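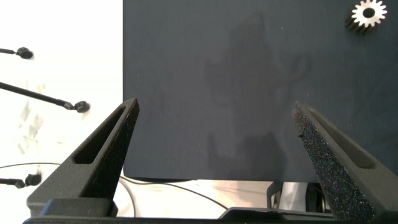
Gear pick-up tests, Nestus arm, fall series

Posted Nov 2, 2025

Our group at Zurham works on a narrow question: how well can a policy pick up small metal parts when it learns from demonstrations recorded by two cameras, one at the wrist and one looking down from the head? The part we use most is a small spur gear with a center hole. It's a hard object for a method like ours. The metal throws highlights, the teeth change how it looks with every few degrees of rotation, and a finger that comes down slightly off center pushes the gear away instead of closing on it.

We recorded 432 demonstrations in October, all by teleoperation. The operator brings the gripper over the mat with the fingers open, lines up, closes, lifts, and holds. Start positions for the gear were drawn at random inside the reach of the arm. We kept the failed grasps in the set and labeled them, since the policy trained on clean data alone had no idea what to do after a slip.

The wrist view does most of the work in the last part of the approach. Both fingertips stay in view while they are open, so the policy can learn where the gear sits between them without a separate calibration step. The rough grip surface on the inner face of the finger matters too. Our earlier smooth fingers let the gear turn as they closed.

What the wrist camera does badly is everything further out. If the gear starts off to one side it can be outside the view altogether, and the arm's own shadow on a dark surface makes it worse. We tried 3 versions of the policy:

- wrist camera only
- head camera only
- both, with the wrist image weighted up as the gripper gets lower

Each version ran 200 trials on the same list of start positions. The combined version came out ahead, and it failed 26 times. Most of those were early in the approach, when the arm covered the gear in the head view before the wrist camera had found it. Head camera only was the weakest of the three – it usually reached the right area and then closed beside the part.
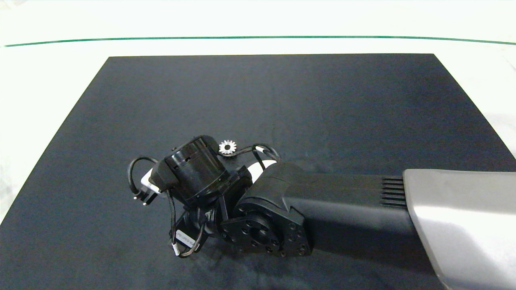 Occlusion is the main limit we see with the head view. The wrist housing, the brackets and the cable loops take up a lot of the middle of the workspace, and the black parts have little contrast against the dark mat. A bright gear helps. We expect darker parts to do worse and haven't run them yet.

We also moved the light once, partway through the recordings, and left those runs in. Training without them made the policy noticeably worse at new shadow angles, so the next set will vary the lighting on purpose.

Training and playback use Gaber, our in-house recording tool. Trial logs are stored with the Mutilent project files, one folder per policy version. The start position list is in the same place, along with the failure labels. Next on the list is placing the gear on a peg, using the same two views and the same fingers.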